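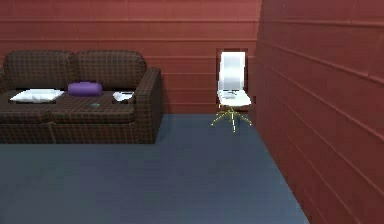
Erkivdale Lodge - lounge and hallway, August check

Smoke alarm, lounge: sounds on test. Label says ten-year battery. I'll believe it when I see it.
Extinguisher: gauge in the green, tag missing. Punness claim they serviced it. Show me the paperwork.
Sofa fire label: not checked, ask Russo for the receipt.
Outlets: 4 tested, all fine.
Hall heater: plate says 600 watts. Cord warm after 23 minutes - "normal", according to Evus. Not signing that off.
Exit door: opens, but sticks. Marked "fixed" last time too.

Result: hold until tag and cord are sorted.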